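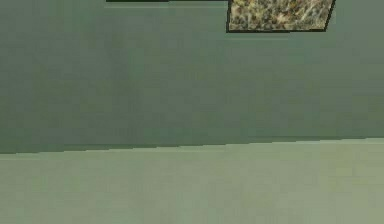

What are the builders at the Grundthorpe workshop making this summer?

A two-wheeled robot that will carry parts between benches, with a small arm to be added once the base drives reliably.

The project, named Durkach, is led by Haiyan Yao, who began it in her garage before moving it to the shared workshop on Saavedra Street. Members meet on Monday evenings and split the work between the chassis and the control software.

The base weighs 990 grams without its battery. Yao had set a limit of 900 and says the motor brackets are to blame. New ones are being cut from thinner stock, and the group expects to fit them in July.

Driving code is tested in simulation first -- a plain room with a floor, walls and a framed picture -- and then loaded onto the robot. The turning routine has passed in the simulator but still drifts left on the workshop's concrete.

The building dates from 1890 and its floor is uneven near the loading door. Yao said the robot will be kept to the front half of the shop until the wheel encoders are replaced.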